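*Section 2 of the Kumau guide. If you haven't got the program open yet, go back and do the install first, I'll wait.*

## 2. Setting up your high views

Kumau opens every new room at eye level, standing in the doorway. That's lovely for showing people around, but it's a pain when you want to see if the sofa blocks the closet! I spend most of my time in the high views and I'd get these set up before you move a single chair.

You'll need a room with at least a floor in it. Walls can wait. If you're following along with the Santoro apartment file, open that one and skip to step 3.

### 2.1 Make your first high view

1. Open the **Views** panel on the left and click the plus sign. You get a blank view called "View 2" (the doorway one is already using number 1).
2. Rename it right now. I used to leave the names alone and ended up with 11 views I couldn't tell apart.
3. Drag the **Height** slider up until you can see the whole floor with a bit of space around it. For a normal bedroom I stop at 11 feet.
4. Set **Tilt**. All the way over gives you a flat plan with no sides to anything, and furniture starts looking like playing cards. I back it off a little so there's some front showing.
5. Click the middle of whatever matters most in the room, then press **Center on this**.
6. Press **Keep view**. The little dot next to the name goes from hollow to solid.

> **Note:** Height is measured from the floor and it ignores furniture completely. If you've got a loft bed or a tall bookcase, check that you haven't parked the view inside it. A plain brown screen usually means you have.

### 2.2 Make a second one from the same spot

One high view is fine for a rug. For anything that stands up you really want a pair, so you can flip back and forth and catch the bits one of them hides.

1. Right-click your first view and pick **Copy**.
2. Change only one thing, either the height or the tilt. If you change both it gets hard to tell what moved and what just looks different (I've chased a "moved" lamp for half an hour this way).
3. Rename the copy. Felicidad Cabrera puts the room first and the tilt second, like "kitchen steep", and I've stolen that from her.
4. Keep it, then tap the space bar to flip between the two. 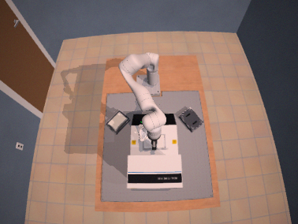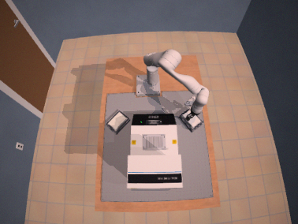 *Looking down from high up, with the arm and the wood platform in both.*

### 2.3 Sort out the light

High views are fussier about light than the doorway one. Ceiling lamps that look cozy from below can turn into big white blobs when you're sitting right above them.

1. With a high view open, go to **Light** and tick **Hide ceiling fixtures**. The light stays on, you just stop seeing the lamp itself.
2. Turn **Soft shadows** on.
3. Set **Brightness** to 38 and see how you like it. Mine lives there, but Garba Onuoha has a very dark walnut floor in his file and goes a lot higher.
4. If pale things look flat and washed out, bring brightness down a notch at a time – don't reach for contrast, it makes floor tiles go muddy.

> **Caution:** The light settings belong to the whole room, *except* the ceiling fixtures tick box, which belongs to the view. Change brightness in one view and you've changed it in all of them. There's one step of undo and that's your lot.

### 2.4 Lock the views before you share

Please do this one. Meifang Dai and I were both working on the Plevport house back in April, I nudged the living room view to look behind the piano, and she then measured a whole wall of shelves off it.

1. Select the views you want to protect. Hold Shift to pick more than one.
2. Click the padlock.
3. Choose **Look only**. People can still open the view and flip between views, they just can't drag anything.
4. Save the file, close it and open it again. The padlocks should still be there. In version 31 they sometimes come back unlocked if the room name has a slash in it, so use a space or a dash.

### 2.5 If something's off

- **The floor is there but the furniture is gone.** Your view has dropped below the floor. Push Height back up.
- **Everything leans to one side.** Turn off **Wide lens**. It's great in tiny bathrooms and awful everywhere else.
- **Flipping is slow.** Nearly always the rugs. Set rug detail to low and try again.
- **The space bar does nothing.** Click once on an empty bit of floor first. If you've just renamed a view, your typing is still going into the name box (Qiuyue Cao's file has a view called "hall" with 38 spaces after it).

Measuring from a high view is in section 3, and you'll want your padlocks on before you start it.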